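Home Docs Data Models Changelog Contact
Search this project... Go
Last updated: December 2019

# Mrema: packing-bench data for two-handed robot learning

Hi, and thanks for stopping by! Mrema is a set of head-view recordings of people working with small cardboard boxes at a packing bench. I put it together to answer one question: how much can a two-armed robot learn about box work from watching human hands, before it ever gets a demo of its own? This README covers what's in the release, how I trained on it, what came out and where it still falls flat.
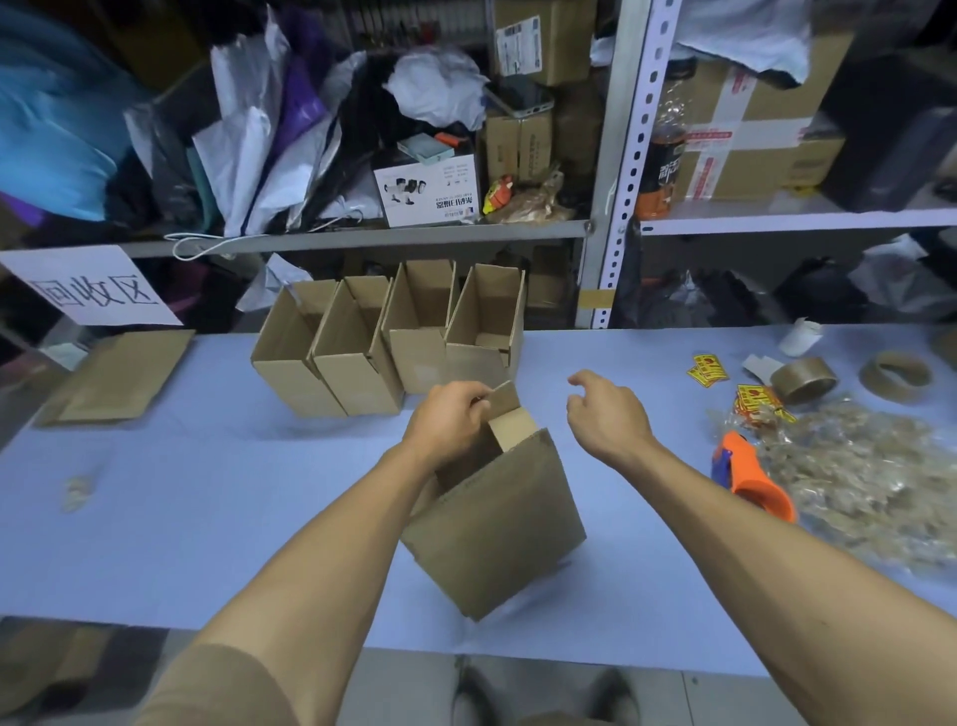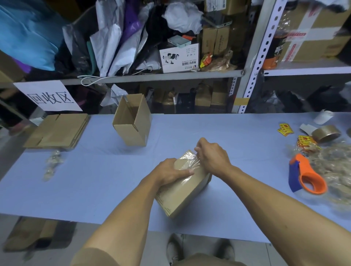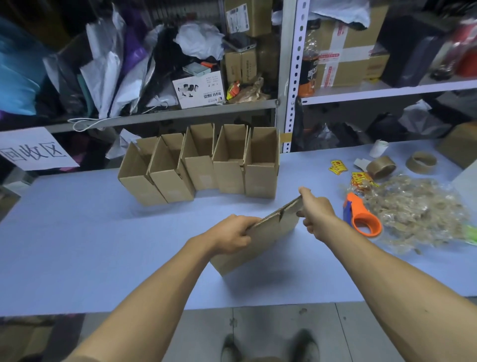

Head-view stills from the packing bench. Both hands are in view in all three; the middle one is a film-wrapping moment.

## What you get

- 353 episodes, each one a single stretch of work on one box
- 6 task labels (see below)
- 3,000 hand-checked stills with left hand, right hand and box outlines
- the Trestard training config, plus the split files

The labels are `fold`, `close`, `wrap`, `tape`, `sticker` and `clear`. I started out with a much longer list in May and kept merging things, mostly when I couldn't agree with myself on a second pass. If you want finer labels, the raw notes are in `notes/raw_labels.txt`. They're messy and full of abbreviations, but they're all there.

## Why from the head?

I tried a fixed overhead view first. It's steady, it's easy to calibrate, and it gave me a lovely view of the backs of people's hands. For box work that's a problem – so much of the action is a fingertip hooked over a flap, or a thumb holding the near side while the other hand does the interesting bit. From the head you get the tilt of the box as the worker sees it, and you get some idea of where they're paying attention.

The price is that the view moves all the time. I stabilize on the table edge and the shelf posts, and it mostly works. When someone leans in close it goes a bit swimmy. Those stretches are flagged with `low_conf` so you can drop them (I do, for training, but I keep them in the test split).

## The method, quickly

The model is called Trestard and there's nothing fancy in it. It has two parts:

1. A hand-and-box tracker, trained on the checked stills. It gives me a rough pose for each hand and for the box being worked on.
2. A policy that takes the box pose and predicts where both hands should go next, as one joint output.

That "joint" is the bit I care about. My earlier version had a separate head for each hand, and it would happily send both to the same flap. Predicting them together let the model pick up on a holding hand and a working hand, and on the fact that they swap roles a lot. I never labeled those roles. They show up pretty clearly if you plot the outputs, and I spent a very happy evening doing just that!

Robot fine-tuning was done on the Kemex two-arm bench with 535 short teleoperated demos, same box style, plain tabletop. The demos are a separate download because the files are big.

## How it did

Pretraining on Mrema helped most with `fold` and `close`. With it, the robot braces the box with one gripper before it pushes a flap down. Without it, the robot tends to shove the whole box across the table (I have many clips of this and they are all the same clip).

`wrap` is still bad. Clear film is nearly invisible to the tracker apart from the shiny wrinkles, so the policy has no clue how tight it is. I think this one needs force sensing, and I'd love to hear from anyone who has tried it.

`tape` is somewhere in between. Placing the strip is okay. Tearing it is a coin toss.

## Things to know before you use it

- The bench is cluttered and I left it that way. There are finished boxes, bubble wrap, sticker stacks and full shelves in the background. The tracker sometimes grabs a finished box behind the one in hand, so check your box IDs after any long occlusion.
- Everything was recorded at one site, Trorkden. Don't expect a model trained only on this to cope with a very different table or lighting.
- Boxes are all small and brown. I haven't tested big cartons or printed ones.
- Some signs and packages have Chinese text on them. I didn't transcribe any of it.
- Left and right are always the worker's own left and right. I had them flipped in the first upload – sorry! – so if you have an old copy, please grab the new split files.

## Getting started

Unpack the archive, point `data_root` in `config/trestard.yaml` at it, and run `python train.py --stage tracker`. Once that's finished, run it again with `--stage policy`. The tracker stage is the slow one. If you run out of memory, halve the batch size and leave everything else alone; I did that on my old machine and the results came out close enough.

Bug reports and label fixes are very welcome. Please include the episode number and the time in the clip, as it saves me a lot of scrubbing back and forth.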